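Can a machine do the sorting for you yet?

Readers write in every April, when the garage gets cleaned out, to ask whether a robot arm can take over the small jobs at the bench. For most homes the answer is still no. A few shops are getting some use out of them.

Golnar Rostami runs a repair shop in Waltport and has followed the subject for 12 years. Her advice is to fix the bench first – a machine needs the same order you do, only more of it.
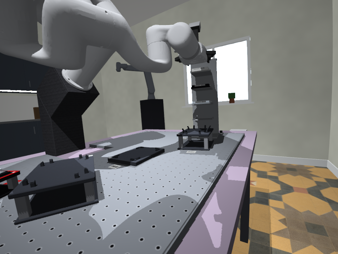 Reading time: 1 minute

Give every part a set place. A board with a regular grid of holes lets you move a fixture and put it back in the same spot.

Stand parts on pegs. Anything lying in a heap is hard for a gripper and slow for you.

Use shelves that are open on the working side, and put a small label in front of each fixture.

Leave folding, wiping and untangling cords to people. Arms do best with one rigid part, picked up the same way 1,000 times. If your job comes up 9 times a year, do it by hand and spend the money on a better vise.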